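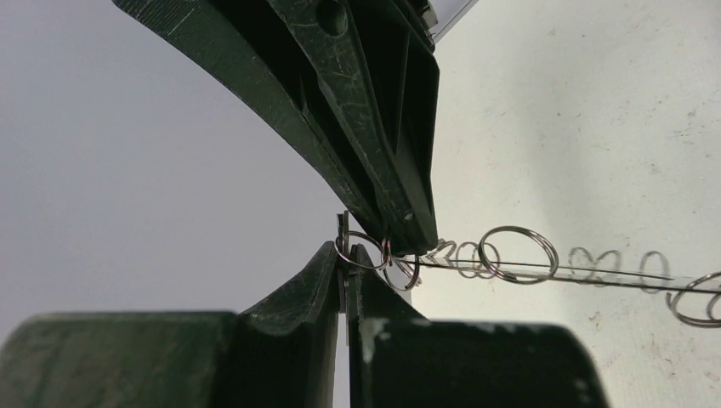

Clatska Readers' Circle
Minutes of the December meeting, held in the back room of the library branch
Last updated: December, after corrections from two members

Opened at 7.10 pm. Quorum reached once the late bus got in. No names recorded in these minutes, as agreed last winter after the argument over who had said what about the vampire book.

1. Minutes of the last meeting

Accepted with one change. The minutes had said the group "enjoyed" the dragon court trilogy. Several members asked for this to be struck out. It now reads "finished", and one member wished it noted that even that was generous in her case, as she skipped from the siege to the wedding.

2. Book of the month: The Salt Ledger (Benedetti)

A secondary-world fantasy from Benedetti, in which a harbour clerk discovers that the tax records she has been copying are binding spells. The paperback runs to 1000 pages without the glossary. Eleven members had started it and seven had reached the end.

The jacket promises "a magic system like no other". The meeting was not persuaded. Three people could name another book with contracts that bite, and one of those was on our own list in the spring. It was put that having the magic live in bookkeeping is at least a change from swords, and that the audit chapter was very good. Agreed that the audit chapter was very good.

Discussion of the clerk herself. Some felt she was the best thing in it, dry and stubborn and not once described by way of a mirror. Others asked why a woman so careful with figures would sign a document she hadn't read in chapter nine. The reply was that she was tired. The reply to that was that she had been tired for 126 pages and it hadn't stopped her before. No agreement reached.

The romance with the lighthouse keeper was thought to have been added late. He has four scenes and a scar. A member who reads a lot of romance said he would not get past the first round in her other group.

The glossary was criticised at length. It gives two different spellings for the inner sea and leaves out the word for the tax itself, the one thing everybody went to look up.

Score by show of hands: averaged to six and a half out of ten. The member who gave it two asked for her score to be noted separately, so: two.

3. Whether to go on with the series

There are said to be five volumes planned. Two are out. The chair asked who believed in the other three. Moved that the group not take up any unfinished series longer than three books, after what happened with the last one, where the fourth volume was promised every autumn and is still being promised. An amendment was offered to allow it where the first book stands by itself. The mover wanted to know who would judge that, given that publishers say it of everything. Amendment lost, motion carried.

Members are of course free to read volume two on their own time. Two said they already had and declined to recommend it.

4. The Stimix reading app

A member had brought the flyer. Stimix offers book groups a shared shelf, a progress bar and "mood-matched" suggestions. The trial is free, and the price after the trial is not on the flyer, which was remarked upon.

One member had tried it for a fortnight. She told it she liked fantasy with older heroines and it offered her three books about teenage assassins and a cookbook. It also reported that she had read 1338 pages in her first week, when she had left the tablet open on the couch. Another member thought the progress bar might encourage people to finish on time. It was pointed out that shame does this already at no charge.

Resolved to take no action. To come up again only if someone finds the price.

5. The Clamik prize shortlist

The Clamik is the small press fantasy award that sends us a ballot each year. Six titles. The blurbs were read aloud and four used the word "luminous". The group doubts that ballots from reading circles make much difference to the result, as last year's winner placed fifth with us and, so far as we could gather, with every other circle we asked. Still, the books come at a discount and the novella about the ferry of the dead looks short.

Agreed to order the novella and the one with the beekeepers, and to return the ballot only if we have read enough of the list to have an honest opinion.

6. Money

$40 in the tin after the tea things. The proposal to spend it on bookmarks was not seconded.

7. Next book

Three nominations: the ferry novella, a reprint of a ghost-hunting comedy from the nineties, and a retelling of the swan story. The retelling was withdrawn when it was noted that we have had three retellings since the summer and remembered one of them. The comedy won by two votes. The member who nominated it was asked if it was still funny and said she hadn't reread it. This was felt to be a risk.

Large print copy to be requested from the branch. Whoever has the group's spare copy of the dragon court, volume two, please bring it back. It belongs to the library and they have started to write to us.

8. Other business

The kettle trips the power if the heater is on. Use one or the other.

Closed at 9.05 pm.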